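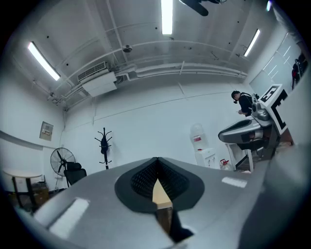

Room 15, Clornlow House – Gallery

The ground floor of Clornlow House reopened to staff and visitors in October, following a programme of works carried out by Ellard Building Services on behalf of the Begay Trust. This page forms part of the record of the building kept by the Premises Office. Room 15 is the second of the former storerooms to be brought into general use, and it is offered to departments and outside groups for practical sessions, small meetings and the preparation of materials.

The notes that follow are arranged by subject. They are intended for those considering a booking and for colleagues who look after the room from day to day.

Walls and ceiling
White throughout, with a grey floor. The colour was agreed with the Trust at an early stage and matches the adjoining corridor. Marks on the paintwork should be reported to the Premises Office and should not be cleaned with abrasive products.

Lighting
Three long fluorescent tubes on the ceiling. The design was prepared by Reinhold Buschmann, who asked that the light be even enough for close handwork at any point in the room. Desk lamps may be brought in by prior arrangement.

Cooling and air
A white air conditioning unit is mounted high on the wall, with a ceiling fan overhead and a black pedestal fan standing on the floor. Users are asked to keep the door closed while the air conditioning is running. The pedestal fan belongs to the room and should not be lent to other parts of the building.

Pipes and conduits
White, and carried along the upper wall and across the ceiling. The Trust considered boxing them in and decided against it – access for maintenance was felt to matter more than a clean line. Nothing is to be hung from them.

Electrical panel
A beige panel box on the wall, with a small label and switches. It may be operated only by Premises Office staff. In the event of a loss of power, please telephone extension 2370 and wait for assistance.

Seating
A black office chair is seen near the pedestal fan. Further chairs can be supplied from the store on the first floor if they are requested with the booking. Chairs moved in for a session should be returned on the same day.

Side table
Small, round and white, on dark legs, with a cardboard box beneath it. The table is convenient for papers and registers, and Stepan Antoniuk of the Premises Office has asked that heavy equipment not be placed on it. Goods left under the table are kept for two weeks and then passed to the lost property desk.

Coat rack
A black stand with several curved hooks, placed against the back wall. Wet umbrellas should be left in the entrance hall.

Water dispenser
White, with the bottle upside-down on top and a red label on the body. Replacement bottles are held in the ground floor cupboard and are changed by Premises Office staff on request. Users are asked to bring their own cups.

Size and access
The room has a floor area of 84 square metres and is reached by a level route from the main entrance. Deliveries should be made through the Skornis Lane gate, where a trolley is available. The gate is locked at the end of the working day – late collections must be agreed beforehand.

Bookings
Applications are handled by Rosário Vilela at the Premises Office. Regular bookings are reviewed each term, and preference is given to groups already working in the building. Technical questions concerning the fittings may be addressed to Bastian Wiegand.

Text prepared by Malte Meinecke, Premises Office. Page last revised 12/19/24.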